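# Zenside Listening Room: Common Questions

**What is the Listening Room?**
It's a monthly evening of records played start to finish on a good system. Each session covers one album, with a short talk before side one. We meet in the back of the Zalleo shop on Benítez Street.

**Do I need a ticket?**
Yes. There are 40 seats and we don't sell standing room. Tickets are $6 at the counter or by phone. Members of the Rundov record club get in free but still need to reserve.

**Can I bring my own record?**
Bring it to the open session in May. Each person gets one side, up to 29 minutes. Please clean it first. We don't play 78s, and we can't play acetates on the house cartridge.

**Who picks the albums?**
The shop staff make a list from the request box. Anything that gets three requests goes on the list, as long as we can find a clean copy. Reissues are fine.

**Can people talk during the music?**
No. There's a break when the record is flipped, and the room stays open for an hour afterward. Phones should be off, including the screen.

**Are the sessions recorded?**
The talks are. The albums aren't, for licensing reasons. You can ask at the counter for a copy of a talk.

**Is there food or coffee?**
Drinks are served before the session and at the break. Nothing is served while a record is playing, and cups stay off the shelf by the turntable.
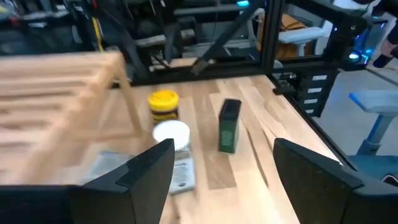
*A jar with a yellow lid and a round container with a white lid on the wood tabletop.*

**Can I get a refund?**
Up to the day before. After that you can give your seat to someone else, but let the shop know the new name.

**Is the room accessible?**
The side entrance has no steps. The restroom is on the same floor. If you need a seat near the door, say so when you reserve.

**What if a session is canceled?**
Your ticket moves to the next one automatically, or you can ask for your money back.

Last updated Tuesday, September 13, 2022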